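**Does one basket really keep a breakfast table tidy, or does it just hide the mess?**

Posted in Home & Tidying by Zinance

Everyone keeps telling me to "get a basket". I've got one now, dark brown and woven, and I can't see what it's meant to fix. The small bits still end up all over the white table: snack packet, coffee capsule, the children's play food, the duck. 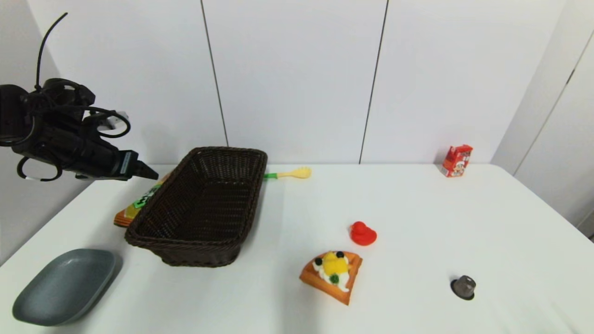
*Traratau, September 23, 2025*

I spent 16 minutes last night putting it all away and it was back by breakfast. Before I buy a second basket, has this worked for anybody for longer than a week? I don't want to hear about labels.

**Demchenko**

It works if you're strict about what goes in. Toys in the basket, food never. I wouldn't put an open snack bag in anything woven, crumbs get into the gaps and you'll be shaking it out over the bin for ever. Plates go back in the cupboard.

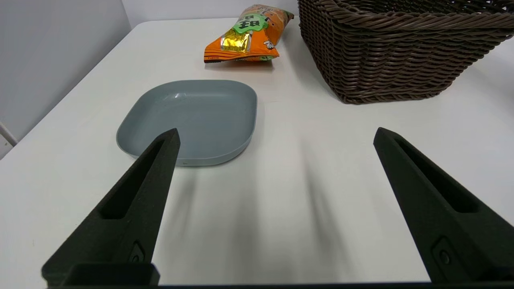
I'd also give it 10 days before deciding. I was sure mine was a waste of money and I still think it cost too much (40 for a basket!), but the table does get cleared. A second one I'd skip. Two baskets is just two places to look for the same thing.

Coffee capsules are another matter. They're small, they roll under things, and they look like toys to a toddler. Mine live in a jar on a high shelf — used ones go straight out.

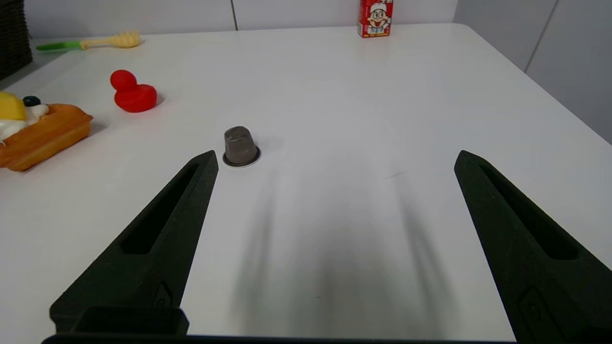 **Filed under: Kitchen › Small items**

**Zendton**

baskets are a con, get a drawer

**Zinance**

Thanks Demchenko. Not convinced about the 10 days but I'll try the jar. Zendton, the drawer is full.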